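Cellule Nernix : entretien des pinces, questions fréquentes

À quelle fréquence faut-il contrôler les patins ?
Toutes les 40 heures de service. Les patins verts se changent par paire, même si un seul est marqué. Pour le tissu éponge, gardez le réglage de serrage « souple ». 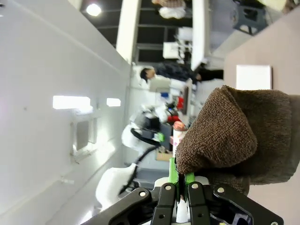
Quelle référence commander pour les patins ?
Le lot Bresta de 17 paires, disponible chez Tralex. Les anciens patins De Luca ne se montent plus sur cette version.

Comment vérifier le jeu des articulations ?
Appuyez sur l'arrêt d'urgence, coupez l'alimentation, puis bougez chaque doigt à la main. Si un axe a du jeu, resserrez sa vis d'un quart de tour.
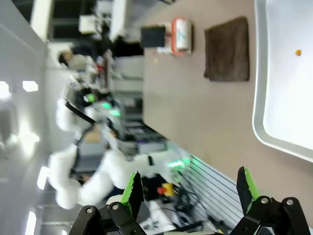 Refaites ensuite trois cycles d'ouverture à vide avant de reprendre le pliage. Si le jeu revient, remplacez la biellette complète et notez le compteur de cycles dans le carnet de la cellule.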